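Sausages on sticks: snaps from the February food table

Hello again from Dondasthorpe! A few of you asked what we got up to with the corn dog idea (a sausage on a skewer, dipped in batter, into hot oil, bliss), so I've put my notes up. Touran Soltani gave me the batter recipe, and she swears by a spoonful of honey in it. I left it out the first time and regretted it.

The shopping. All from the market at Plistow, apart from the skewers, which I'd had in a drawer since last summer. I bought 11 sausages and ate one cold on the bus home.

The batter. 200 g of flour, 2 eggs, milk until it drips slowly off the spoon. Mine went lumpy, so I pushed it through a sieve and said no more about it.

The skewering. Go in slowly from one end and keep it straight, or the stick pops out of the side and you've got a very sad sausage. Pat them dry first! 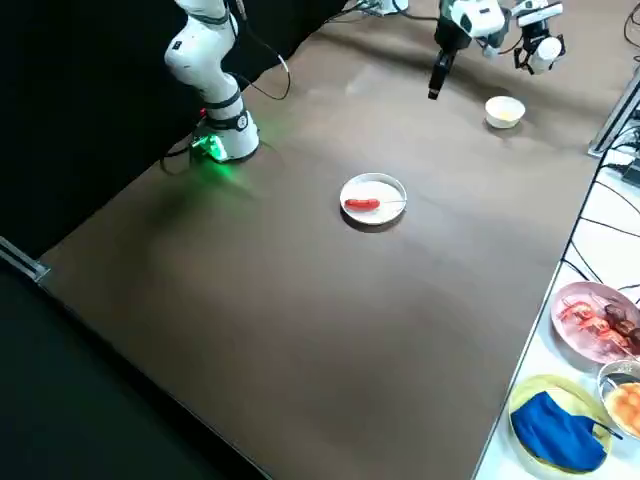
One red sausage on its skewer, on a round white plate, with the little bowl behind.

Next month it's Onuoha's turn to choose, and I'm hearing rumours of dumplings. Bring a tub if you want to take leftovers home, and could whoever has my big sieve please drop it back?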